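원정 응원단 단체 이동 및 경기장 입장 준비 안내

본 안내문은 축구 원정 경기에 단체로 참가하는 응원단의 인솔 담당자를 위하여 작성되었습니다. 원정 신청 접수부터 귀가 확인까지의 절차를 순서대로 기술하였으므로, 처음 인솔을 맡은 담당자는 전체 내용을 먼저 읽은 후 준비에 착수하시기 바랍니다. 개별 이동 참가자에게는 제4항과 제5항만 적용됩니다.

1. 참가 신청 접수

경기 일정이 확정되면 담당자는 신청서를 게시하고 접수 마감일을 함께 공지합니다. 신청서에는 성명, 생년월일, 연락처, 비상 연락처, 좌석 등급, 이동 방법을 기재하도록 합니다. 미성년자는 보호자 동의서를 함께 제출하여야 하며, 동의서가 없는 신청은 접수 대기로 분류합니다.

원정석 배정 수량은 경기마다 다릅니다. 홈 구단이 300석을 배정한 경우에도 휠체어석과 동반자석은 별도로 관리되는 경우가 많으므로, 해당 좌석이 필요한 신청자가 있으면 일반 좌석과 분리하여 명단을 작성합니다. 신청 인원이 배정 수량을 초과하면 접수 순서에 따라 대기 명단을 운영합니다.

2. 교통편 예약

버스 이동을 원칙으로 하며, 편도 이동 시간이 긴 경기는 열차 이용을 검토할 수 있습니다. 두 방법의 비용을 비교할 때에는 역에서 경기장까지의 이동 비용과 경기 종료 후 막차 시각을 반드시 포함하여 계산합니다. 야간 경기에서 연장전이나 승부차기가 예상되는 경우 열차 이용은 권장하지 않습니다.

버스 계약 시 확인할 사항은 다음과 같습니다.

차량 대수와 차량별 좌석 수
경기장 인근 주차 가능 여부 및 주차료 부담 주체
경기 종료 지연 시 대기 요금
운전자의 휴식 시간이 반영된 운행 계획
취소 및 변경 수수료 발생 시점

예약이 완료되면 차량마다 인솔자 2명을 지정합니다. 한 명은 탑승 명단을 관리하고, 다른 한 명은 운전자 및 경기장 측과의 연락을 담당합니다. 참가자가 22명 이하인 소규모 원정에서는 중형 버스를 이용하되 인솔자 수는 동일하게 유지합니다.

3. 입장권 배부

입장권은 수령 즉시 구역, 열, 좌석 번호를 명단과 대조합니다. 모바일 입장권의 경우 양도 기능이 제한될 수 있으므로 참가자 본인의 계정으로 전송되었는지 확인하고, 출발 전날까지 전송이 완료되지 않은 참가자에게는 개별 연락을 취합니다. 종이 입장권은 탑승 시 배부하며 수령 서명을 받습니다.

동반 관람을 희망하는 가족의 좌석이 떨어져 있는 경우 배부 전에 조정합니다. 배부가 끝난 이후의 좌석 교환은 기록이 남지 않아 현장 확인에 어려움이 있으므로 허용하지 않습니다.

4. 응원 도구 및 반입 물품

대형 현수막, 북, 확성기는 홈 구단의 사전 승인이 필요합니다. 승인 신청서에는 물품의 가로와 세로 길이, 재질, 문구, 설치 희망 위치를 기재하고 현수막의 경우 방염 증명서를 첨부합니다. 승인서는 출력본 3부를 준비하여 인솔 책임자, 현수막 담당자, 예비 보관자가 각각 소지합니다.

유리병, 캔, 화약류, 레이저 기기, 긴 깃대는 대부분의 경기장에서 반입이 금지됩니다. 가방 크기 제한은 경기장별로 상이하므로 참가자에게 해당 경기장의 규정을 별도로 안내하시기 바랍니다. 의약품을 소지하여야 하는 참가자는 처방전 사본을 지참합니다. 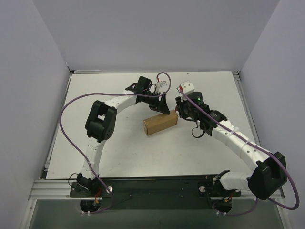 8월과 같이 기온이 높은 시기에는 식수 반입 규정을 추가로 확인합니다. 뚜껑을 제거한 플라스틱병만 허용하는 경기장도 있으므로, 버스 안에서 마실 물과 경기장에 가지고 들어갈 물을 구분하여 준비하도록 안내합니다.

5. 경기 당일 진행

출발 시각 전에 탑승 명단을 확인하고, 미도착자에게는 전화로 연락합니다. 공지된 출발 시각 이후에는 대기하지 않는 것을 원칙으로 합니다. 경기장 도착 후에는 원정석 전용 출입구로 이동하며, 인솔자 1명은 마지막 참가자가 입장할 때까지 출입구 밖에 남습니다.

경기 중 부상자가 발생하거나 분쟁이 생긴 경우 참가자가 직접 대응하지 않도록 하고, 가장 가까운 안전요원에게 구역과 열 번호를 알립니다. 경기 종료 후 원정 관중의 퇴장이 일정 시간 제한될 수 있으므로, 퇴장 안내 방송이 있을 때까지 좌석에서 대기합니다.

6. 귀가 확인 및 정산

버스 출발 전 차량별로 인원을 재확인합니다. 개별 귀가를 사전에 신고한 참가자는 명단에 별도로 표시하고, 현장에서 귀가 방법을 변경하려는 참가자에게는 확인 서명을 받습니다. 정산서는 교통비, 입장권 대금, 주차료, 대기 요금으로 항목을 나누어 작성하고 영수증을 첨부하여 제출합니다. 분실물은 차량 번호와 발견 위치를 기재하여 정산서와 함께 인계합니다.

안내문 내용에 관한 문의: 원정 운영 담당 Yvette Bélanger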